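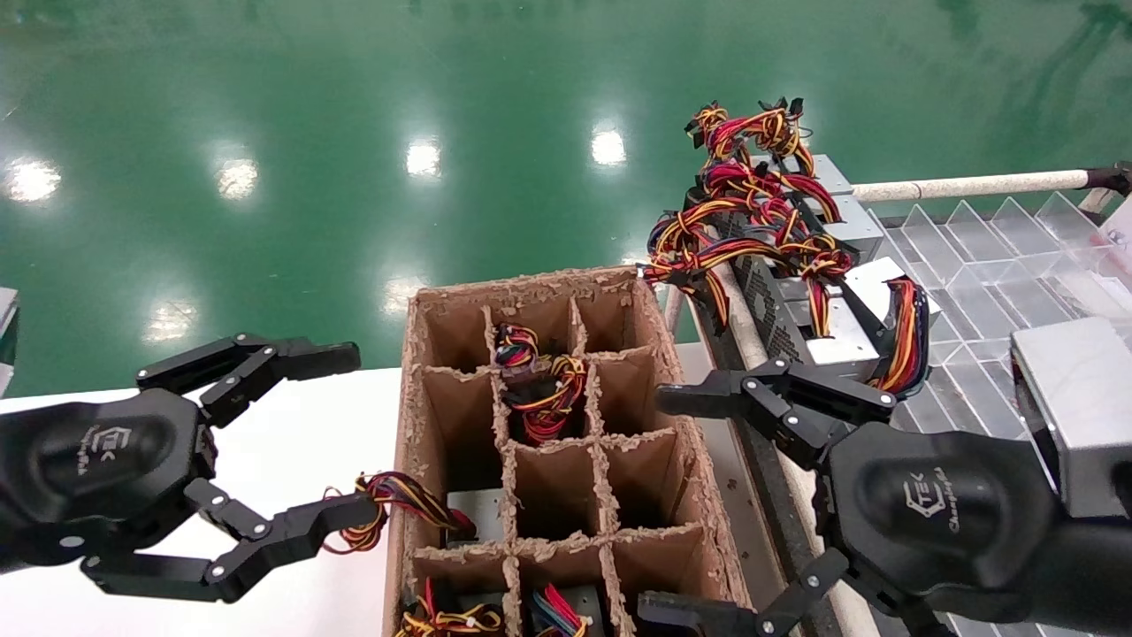 I bought the Dunalness label maker in November after losing an entire evening to the wrong charger (long story, involves a baby monitor and a very patient husband). It cost me 24 pounds with one roll of tape in the box, and I've been sticking words on things ever since. My sister Beatrice Masanja calls it an illness. She has also borrowed it twice.

So, the basics. It's a handheld thing with a proper little keyboard, in ABC order, which drove me mad for the first week and now doesn't bother me at all. It runs on AAA batteries and they don't come with it, so check your drawer before you get excited. Mine are still the first set, and I've printed 262 labels according to the counter in the settings menu. I do like a counter!

Print quality is lovely. The letters are sharp, the black is properly black, and the bold setting can be read from the other side of the kitchen. There are loads of borders and tiny symbols, most of them daft. I've used the teapot one more than I'd care to admit. The cutter is a lever on the side and needs a good firm squeeze, otherwise you get a raggedy end and have to trim it with scissors.

Now the grumbles. It wastes tape. Every label comes out with a big blank margin at the front, and if you're only printing "SALT" you throw away nearly as much as you keep. You can turn the margin down, but the option is buried under "Feed" and the booklet doesn't mention it (thank you to Tatu Waweru, who left that tip under my airing cupboard post). The backing is also a pain to peel. There's meant to be a split down the middle, and on my first roll there was, but on the second I was picking at it with a fingernail.

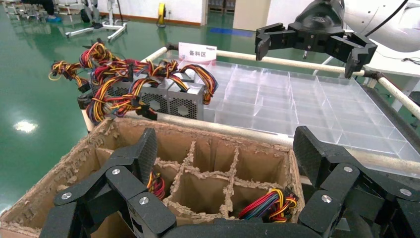

Do the labels stay on plain cardboard?

They do if the surface is smooth and free of dust, though rough or torn card is hit and miss. I press mine down hard with the back of a spoon, and for anything scruffy I put a strip of parcel tape on first and stick the label to that.

On plastic tubs and glass jars they're brilliant. I've had them through the dishwasher on the top shelf and only one has lifted at a corner. The freezer was less of a success: put the label on before the tub goes in, never after, or it just slides about.

For leads and plugs I fold the tape round into a little flag and press the two sticky sides together. It takes a bit of practice to line up, and the "Cable" setting, which prints the word twice, makes it much easier. Every lead behind our telly now has a flag on it and I'm unreasonably happy about this.

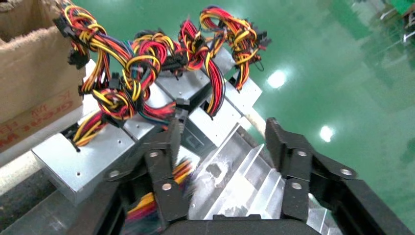 Computer power supplies beside a metal work surface.

I did try the Jisarton before this one, and sent it back. It only works through a phone app, the app wanted my location to print the word "flour", and refills were dearer. The printing was a touch neater, to be fair, and if you like fancy fonts you might prefer it.

Refills for the Dunalness come in white, clear and a yellow that's brighter than it looks on the website. Get the white. Clear looks smart on a jar of pasta and vanishes completely on a jar of lentils.

Four stars from me, and it would be five with a better cutter. I'm doing the shed next.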